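Demonstrators wanted for the Bravolum open day

Bravolum is opening its doors on March 4, 2021, and we need people willing to tidy a table in front of strangers. The pay is decent. The glory is limited.

Our robots learn household chores from human hands. Visitors will want to see how that works, so you'll put on the gloves with the marker cubes on the back, pick up a cloth, fold it, put it down, and then do it again for the next group. We expect 30 visitors in each group and 6 groups over the day. By the last one you will have opinions on cloth.

You don't need an engineering degree. You do need steady hands, a tolerance for being stared at, and the ability to answer "so will it do my laundry?" kindly every time. Rongrong Shi handles the hard questions -- send people her way when they start on torque.

There is one paid practice session of 2 hours beforehand. Long sleeves get in the way of the gloves, so leave them at home. Lunch is provided, and Lauri Laitinen picks it, which means soup.

To apply, write a few lines to Lauri at the Bravolum front desk and tell us which chore you hate most. 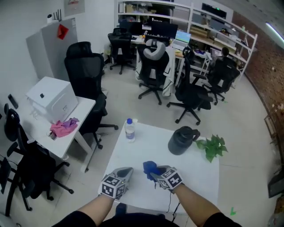
Left-handed applicants are very welcome -- we have right-handed folding coming out of our ears.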